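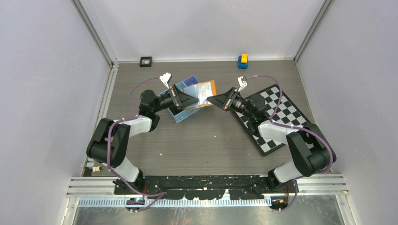
1/ Canopy cover and crown closure keep getting swapped in stand reports, and the two numbers are not interchangeable. A short thread on measuring both, using the Enarberg plots.

2/ Canopy cover is the share of ground under the vertical projection of the crowns. You look straight up at a point and record crown or sky. Do that at enough points and the proportion is your estimate.

3/ Crown closure is the share of the sky hemisphere blocked by vegetation, seen from one point. It takes in a wide angle, so it picks up stems and the sides of neighbouring crowns. In tall stands it nearly always reads higher than cover.

4/ Enarberg is mixed oak and birch with a hazel understorey on the lower slope. We laid out 40 plots on a fixed grid and took sighting-tube readings along two transects in each. Total usable points: 2,373.

5/ Of those, 1,136 were crown. That gives a canopy cover of just under 48 per cent for the whole block. The old management plan says "dense, 80 per cent plus" with no method stated.

6/ I suspect the old figure came from a spherical densiometer, read at plot centres only. Tanvir Sikder repeated that on the lower slope and got closure values up to 93 per cent in places where the tube gave far less.

7/ Neither instrument is wrong. If you want to know how much light reaches a seedling, closure is the better guide. If you want to apply an area threshold or compare with aerial data, use cover.

8/ Point on small gaps. We count a gap inside a single crown as sky if the tube shows sky. Some manuals fill the crown outline in and count it as covered. That choice alone can move the result by several points in birch, so write it down.

9/ Height cut-off matters too. We ignored anything below five metres. Put the hazel back in and the lower slope looks like a different wood.

10/ Season: all readings were taken in full leaf. A repeat in January would be useful for the ground flora people, but it shouldn't be averaged with the summer set.

11/ Sampling error. Points along one transect are not independent, as a big oak can catch four or five in a row. Work out the variance between plots and ignore the point total. The interval is wider than people expect.

12/ The Chowdhury block next door was surveyed with the same tube but on random plots. Fine for a block mean. It can't be joined to our grid map without some care, and I would leave the two separate for now.

13/ Minimum I'd like to see in any report: instrument, height cut-off, rule for gaps within crowns, month, number of plots, layout of plots. It fits on two lines.

14/ Someone asked about slope. The tube has a bubble level, so vertical is vertical, but transect lengths need correcting to horizontal distance. We did this for the upper plots — the lower ones are close to flat.

15/ Gudesance is next, mostly larch, same protocol. Plot sheets for Enarberg are with Tanvir if anyone wants to check the arithmetic.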